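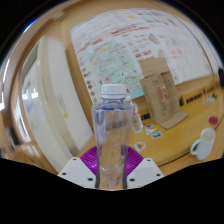 So I've finally given in and started collecting Enier, the sleepy little otter from Jestside. I held out for ages! My sister's desk is covered in them, and I always said I'd never be that person, and then I found the October blind boxes on a Sunday trip into town (two for me, one for a friend, who never got hers).

There are 31 in the set if you count the secret one. I've got the pyjama otter and the one with a leek, and I'm far too pleased about the leek. 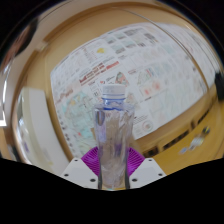 Is Enier the same character as Seidel? They're separate: Seidel is the grumpy heron who turns up in the same comic strips, and he has his own stationery range.

I much prefer the older plush to the new one, by the way. The face was flatter and the ears were sewn on a bit wonky. Presura, the shop by the station, still had a few last time I went in, plus a shelf of roughly 200 keyrings that I did very well to walk past.

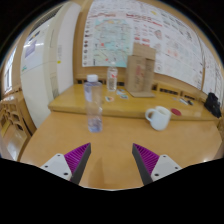
The table, with bottle and mug.

Next up is the sticker book, if the post ever brings it.

Filed under: Cute Things, Character Goods

Contact me | © Jestside Diaries | Back to top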